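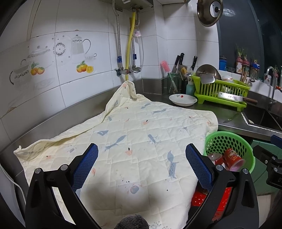
The Fox Blanket

Phong Đỗ had lived in Triltcombe 14 years before he won anything, and what he won was a baby blanket with foxes on it. He had no baby. He had a ferry pass and a bad knee.

"You could give it back," said Haruto Arai, who had bought 80 tickets and won nothing.

"It's mine."

"You don't even like foxes."

Phong thought about this all the way to Nermont – two stops, one of them closed.

"There are birds, too," he said.

Haruto offered him ten dollars.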